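Clisau Brewery opens its doors for the December tour

Clisau ran its winter open day in December, and I went along with 100 other visitors to see the new brewhouse.
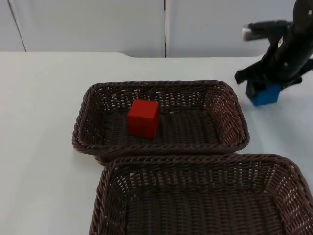
We started at 2 in the malt store, where head brewer Indira Suvarna passed out samples of pale and roasted barley. From there it was upstairs to the kettles – hot, loud and smelling of wet grain. The brewery made 2894 kegs last year and plans 3697 this year, most of them its Gowda lager.

The tasting came last. Gowda was clean and a little sweet. I preferred Plovo, a dark wheat beer sold only at the taproom. Flekton, the winter ale, had too much clove for me, though it was the first to run out.

Tickets include three small pours and the glass. Parking is behind the bottling hall, and the gate closes at 6.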